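Nunimari Kitchen Counter Pack
Simulated demonstration collection for single-arm manipulation

Print this page | E-mail this page

Overview

The Kitchen Counter Pack is an add-on for the Nunimari collection station. It supplies a rendered kitchen, a simulated arm with a two-finger gripper, a set of food and tableware assets, and the recording tools needed to turn operator sessions into training episodes. It is intended for teams that train manipulation policies from demonstrations and want kitchen data before committing time on hardware.

The pack requires a base Nunimari license. It does not include the leader device, which is sold separately by Mitbridge.

Scene content

Each episode starts from a seeded layout. The seed fixes the cabinet finish, counter material, backsplash, appliance placement and object selection. An operator can lock any of these and let the others vary. Food items are placed on the plate or directly on the counter, and the task text is generated from the result. Object poses are drawn again on every reset unless the pose lock is set.

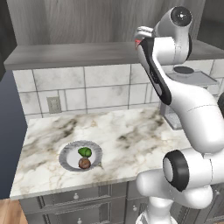
Arm raised clear of the counter; one vegetable on the plate. Marble counter, gray cabinets.

The collision meshes for food items are simplified. Leaves and stems are rendered in full but are treated as rigid. Users who need deformable produce should see the release notes for the Ogundipe physics plug-in, which replaces the contact model for a limited list of assets.

Recording

Operators drive the arm through the leader device or a six-axis mouse. Joint positions, commanded positions, gripper opening and object poses are written at 40 Hz. Camera streams are not stored during the session. They are rendered afterward from the state log, so camera placement, resolution and lighting can be changed without collecting the episode again.

An episode is marked by the operator as kept, discarded or flagged. Flagged episodes go to a review queue and stay out of the export until a second person clears them. The success check for each task runs on object state only and never on rendered frames. Its result is stored beside the operator's mark, and a disagreement between the two sets the flag automatically.

Pauses longer than 4 seconds are tagged in the log. They are left in by default. The trim option removes them on export and closes the gap by interpolation, which is suitable for position-controlled policies and should be avoided where velocity is part of the observation.

Camera views

Viewpoints are defined in the station file as fixed or jittered. A jittered view moves by a small offset at the start of each episode and then holds still. Wide views that take in the counter, the appliances and the arm links together are useful for policies that must cope with the arm hiding part of the work area. Occlusion is not filtered out. The export can write a visibility value per object per frame for users who want to weight or drop those frames themselves.
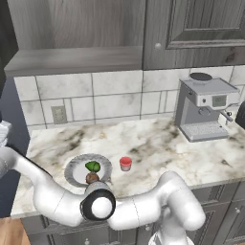
Can episodes from the pack be mixed with recordings from a physical arm?
They can, provided both sets use the same joint order and gripper scale. The export tool writes a header with these values, and the merge command stops if the headers differ. Time stamps are resampled to the lower of the two rates.

Specifications

Recording rate: 40 Hz, state log
Maximum episode length: 900 s
Simultaneous operators per station: 2
Export: per-episode archive with state, actions, task text and rendered views
Replay: deterministic on the same build; not guaranteed across builds
Review roles: operator, reviewer, administrator

Known limitations

Liquids are not simulated. Cups and other vessels are handled as empty rigid bodies. Appliance displays are surface textures and do not respond to contact. Cabinet doors and drawers are articulated only in layouts listed as "open storage"; in all others they are fixed to the carcass.

Gripper contact with thin plate rims can produce jitter at low solver settings. Raise the substep count before collecting tasks that involve lifting a plate by its edge. The default is adequate for picking up food items.

Layouts collected under the previous asset set can still be replayed, but their counter friction values differ. Do not combine them with new episodes without setting the legacy friction switch.

Ordering and support

The pack is licensed per station. Academic groups should write to Funmilayo Akpan for terms. Questions on the export format and header fields go to Aravind Suvarna. Orders placed through Pumley follow the Pumley delivery schedule and include the printed setup guide.

Updates to the asset set are posted in December and are included for the term of the license.

Page revised Fri 9 November

Contact | Copyright Nunimari, all rights reserved | Back to top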